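Search this site
Search
2023-10-22 | Clovo evaluation group
Shares 34 | Comments 0

4. Evaluation of the Clovo pick-and-place kit

4.1 Kit and test site

The Clovo kit is sold as a retrofit package for light robot arms. It consists of a two-finger gripper, a wrist-mounted camera, a mounting plate and a software licence for one controller. The unit under review was supplied by Workirham under its standard trial terms and was fitted to an arm already in use at the Mangundap site. No changes were made to the arm's firmware. The gripper was bolted on according to the printed guide, and the camera was calibrated once at the start of the trial and again after the first week.

Most published tests of kits in this class use a table top with a plain, matt surface. We chose to work at floor level on office carpet, as this is closer to the conditions in which the Bralerano service contract would place the arm. Pick zones were marked on the carpet with yellow tape. A zone was accepted as valid if the software could find its corners from the home pose; if it could not, the tape was relaid before the session began.

4.2 Procedure

Each trial began with the gripper clear of the carpet and outside the marked zone. One object was placed by hand inside the tape. The arm then moved to a viewing pose, the software proposed a grasp, and the grasp was carried out without correction by the operator. A trial was scored as a success if the object was lifted and held for the full dwell time set in the kit's default profile. Objects that slipped during the lift were scored as failures, even where the gripper regained contact.

A total of 276 trials were run, of which 208 were scored as successes. The remainder were sorted by cause from the controller log. The most common cause was a poor depth estimate on dark objects, followed by contact between a fingertip and the carpet on approach. 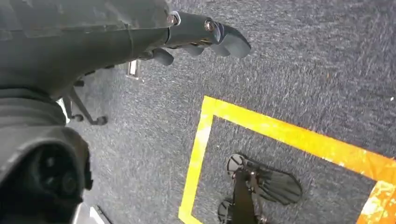 Figure 3. Wrist camera view with the gripper above the carpet, outside the yellow tape. A black gripper-like device lies within the marked zone.

The fingertip contacts deserve more comment than their share of the failures would suggest. The default profile assumes a hard surface and stops the arm when the force limit is reached. Carpet gives slightly under load, so the limit is reached late and the finger may drag before the stop takes effect. Raising the approach height in the settings menu reduced the problem but made low, flat objects harder to grasp. Workirham has stated that a soft-surface profile is planned; it was not available to us and is not considered in this review.

4.3 Cost and upkeep

The kit was quoted at 3,000 euros, excluding the arm. Fitting and first calibration took around 34 minutes. The finger pads were inspected at the end of each session and were not replaced during the trial. The licence is tied to the controller's serial number, and a site that moves the kit between arms must request a transfer in writing. Results for the second object set are given in Section 5.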